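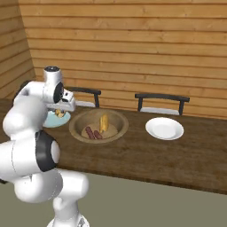

1/6 Brama Rowing Club confirms that the August regatta at Stodia will go ahead on the shorter 1000 metre course. The change follows low water at the Pevar end of the lake.

2/6 Entries closed with 608 crews. The draw will be sent to club secretaries by email and will not be posted at the boathouse.

3/6 Crews are asked to note the following:

- Boats must be weighed before the first heat. 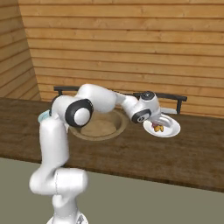
- Late changes to a crew must reach the race office in writing.

4/6 Parking at the Jalali gate is for trailers only. Spectators should use the upper field.
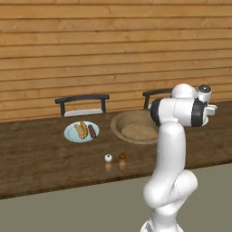
The upper field opens one hour before racing and a footpath leads from it to the finish.

5/6 Junior heats will be rowed first, followed by the masters' events.

6/6 Questions about the draw should be sent to the race office. Refund requests will be answered after the regatta.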